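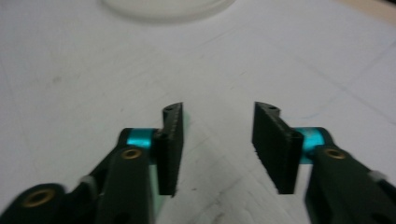
Dendance 4
Motion planning and grasp software for two-finger grippers
From Zinuveo

Dendance takes recordings made with a hand-held gripper and turns them into motion a fixed arm can run. You show it a task on the bench, it works out finger paths and approach angles, and it checks them against the arm you have before anything moves.

Version 4 replaces the separate Capture and Planner programs. Existing project files open without conversion.

What it does

Finger tracking
Dendance follows both fingers through the whole recording and estimates the opening between them in every video frame. Links and pivots that blur when the tool moves fast are handled by the linkage model, so a short stretch of bad footage does not end the track. Longer gaps are marked in red on the timeline and can be filled by hand or dropped.

Surface estimate
Plain, pale tabletops are hard for most tracking software. Dendance uses scuffs, creases and pen marks as reference points when it can find them. If it finds too few, it says so at import – stick down a printed marker sheet and record again. Marker sheets are in the Extras folder as PDF files, letter and A4.

Reach check
Every path is tested against joint limits, table height and self-collision. A path that fails is shown with the first bad pose selected. You can shift the base, change the approach or send the path back to the planner with that pose locked.

Grip profiles
A profile holds the pad shape, pad thickness, tip curve and closing limit for one type of finger. The library has 22 profiles, including flat pads, hooked tips and soft-faced pads on rigid backing. Custom profiles can be drawn in the editor or imported as STEP files.

Script access
All planner functions can be called from Python. The command-line tool runs batches overnight and writes one log per recording.

What's new in 4
– Opening width is now calibrated from 3 poses: closed, half open and fully open
– Left and right fingers can have different profiles
– Planner keeps the last good path when you cancel a run
– The Šimkus solver is the default for six-joint and seven-joint arms. The old solver is still in Settings under Legacy and will be removed in November
– Fixed: pad thickness ignored when a profile was mirrored

System requirements
64-bit Linux or Windows
16 GB memory, 32 GB for batch runs
A graphics card is needed for tracking but not for planning

Licensing
Licenses are per workstation and do not expire. Updates within version 4 are included. Floating licenses are available for sites with 51 or more seats. A trial license runs all features but will not export to a controller.

Known limits
Dendance does not plan for suction tools or hands with more than two fingers. Clear and translucent objects are often missed by the object detector – mark their outline by hand in the object panel.

Support
Installation help and calibration questions go to Shona Galbraith at the Londstead office. Please attach the project log and the profile file you were using.

Page updated July 12, 2026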